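Jemura's two-arm tabletop kit and the problem of small parts

The Ulano kit from Jemura is sold as a tabletop cell for teaching and recording manipulation tasks. It ships in 26 labeled bags with two arms, their grippers, a lens mount for each wrist, and enough aluminum rail to build the surrounding structure. Nyokabi Obura has led the hardware side of the product since June. Before that she worked on its cable routing, a subject she returned to several times during our conversation.

"The arm is the easy part to specify," she said. "Customers ask about payload and reach. Then they spend their first month dealing with conduit."

The conduit on the current version is corrugated and runs in a raised loop over the joint. Obura said an earlier layout held it tight against the housing, and repeated wrist rotation wore through the jacket. The loop costs clearance and needs to be considered when shelves or baskets are fitted near the work surface. 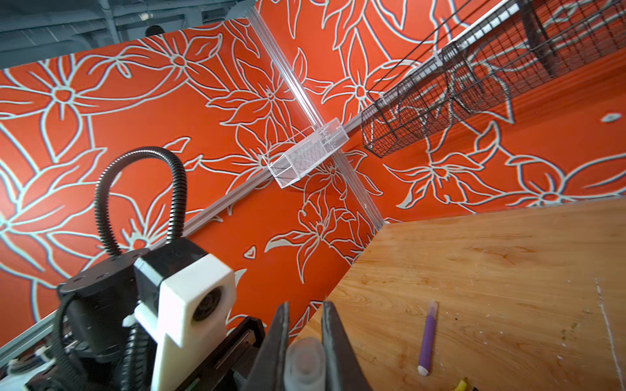
Printed bracket and lens beside the gripper fingers, with the conduit looped over the motor cap.

The bracket is 3D-printed, and Jemura supplies the file so that users can replace it. Obura considers this acceptable for a part that takes no load. "If it cracks, you print another and recalibrate. Recalibration takes longer than fitting it."

Asked why so much of the Ulano material uses markers, she said they cover several grasp types at low cost. A barrel can be held upright, a pen lying flat must be picked up across its width, and a cap requires alignment to within a small tolerance. The standard test set calls for 200 cycles per object, and an operator logs each failed grasp by cause.

"Caps are the worst item in the set," Obura said. "The fingers hide them at close range, and the wrist lens is out of focus at that distance. You need the second arm's view or a fixed one."

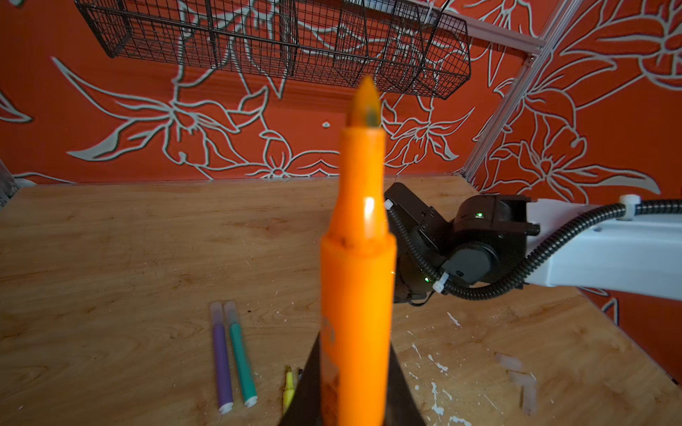
By Radu Tănase
Oct 6, 2020

Jemura offers two finger profiles. The narrow wedge is the default and suits pens and small bottles. The wider one, made by Sundska, has a softer face and is sold separately. Obura recommends starting with the wedge because its geometry is simpler to model.

Assembly was the least convincing part of the kit on paper. The manual runs to 66 pages, and the section on squaring the rails assumes a flat bench. Obura accepted the point. A revised section is being written, with a procedure for shimming the base of each arm separately.

Spare fingers are stocked under part number 791. The control software, Bălan, is included with the kit and receives updates for the life of the hardware. Support for a third arm is under test, and Obura would not give a release date.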